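Desk lamp with a round base or a clamp for a work table?

kestrel_70
I have a wooden table in the spare room that I use for small projects, and I need a lamp for it. I had a clamp lamp from Okabe but the clamp left a dent in the table edge and kept slipping. Thinking of one with a heavy round base this time. Does it take up too much room?

Malathi Kartha
I went from clamp to base two years ago and would not go back. Put it at the left edge and the arm reaches over your work fine.

dunmore
Disagree. A base eats table space you could use. Put a scrap of wood under the clamp and you won't get dents. My Gradero has been on the same table for 3 years.

kestrel_70
The edge is rounded, so scrap wood slides off. I tried.

Aksel Laxdal
Base for me too. I also lay white paper under whatever I'm working on. It bounces some light back up and keeps glue off the wood. A pad from Merkham is 600 sheets, so I don't worry about changing them.

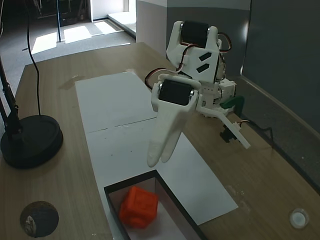

My table, lamp on the left, paper down, cube in its tray.

dunmore
Two sheets end to end will leave a seam, and small parts find it. Get a roll.

Aksel Laxdal
Tape fixes that. Rolls curl on me.

kestrel_70
Going with the base. I'll order in November and skip the roll for now — I have plenty of printer paper.

Contact the moderators | Copyright Brallia Forums | Back to top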